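Jars on their sides, and a grasping result I didn't expect

Posted on a Tuesday, with coffee 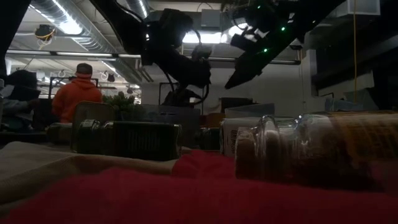
What we've been up to

So! I promised back in July that I'd write up the jar work once we had something to say, and now we sort of do. If you're new, I work on two-arm manipulation, mostly on the learning side, and for a while now my whole life has been glass jars lying down on cloth.

Why glass, why lying down, why cloth? Glass is miserable for depth sensing (the light goes through it, or bounces off the rim, and you get a hole in your point cloud right where the jar should be). A jar on its side rolls. And cloth bunches up, so the jar ends up sitting in a little valley, half hidden by a fold, and the gripper has to get down in there without scooping up a mouthful of fabric. Put all that together and our old pipeline, which we called Griretti, just fell over. It had a nice tidy grasp planner that wanted a nice tidy surface, and it spent most of its time planning beautiful grasps on a bump in the fabric.

The idea, in plain words

The new method is called Kazmi. Ott Mets came up with the core of it and I did a lot of the plumbing, plus the complaining. The short version is that we stopped asking the robot to work out the exact shape of the jar before it moves. It makes a guess, touches, and then fixes the guess.

The longer version: there are 2 stages. In the first one, the policy looks at the camera views and picks a touch point with one arm. It doesn't try to grab anything. It only wants to nudge the jar or press the cloth down next to it, and while it does that it's reading the forces at the wrist. In the second stage the other arm goes in for the grasp, using the pictures and the touch reading together. Both stages are trained from people driving the arms by hand, and we don't label the jars at all. No outlines, no poses, nothing. I cannot tell you how happy I am to be done with drawing outlines around glass.

The part that took forever was the handoff between stages. If the first arm hangs around too long it blocks the second one, and if it leaves too soon the jar rolls back to where it was (or somewhere worse). We tried 4 versions of the handoff. The first couple were hand-written rules and they were terrible. The third was learned but jumpy. The one we kept lets the first arm stay on the jar until the second arm feels contact too, and then it backs off slowly. Watching it the first time felt a bit like watching someone steady a bottle for a friend.

What we found

I was sure the gain would come from the touch reading. That was the whole pitch! So we ran the obvious check and took the force signal away, leaving the nudge in place, and the thing still did most of its job. Ott was very calm about this. I went for a walk.

What seems to matter most is the nudge itself. Pressing the cloth flattens the fold, and shifting the jar even a tiny bit gives the cameras a second look at it with the highlights in different places. The policy gets to see the glass move against a background that doesn't, and that's apparently plenty to sort out what's jar and what isn't. The force signal does still help with heavy jars, and it helps a lot when the label is dark and the cloth is dark too. Everywhere else it's a small bump.

Where it still fails

Jars touching other jars. Ugh. If 2 of them are lying neck to neck, the nudge moves both and the policy gets confused about which one it's after. Very wide jars are also a pain, as they need the gripper almost fully open and then there's no room left for error. And we've only used the one pair of arms so far, so I'd be careful about reading too much into any of this. I'd love to see it tried on hardware that isn't ours.

Next up

We're folding the whole thing into Cerkov, our bigger packing project, where the jar has to be picked up and then stood upright in a bin. Standing it up is a whole other headache. Ott wants to try it with the same nudge trick, using the bin wall as the thing to push against, and I think he might be right, but I've got a bet going that says we'll need a third stage. I'll post again when one of us has to pay up.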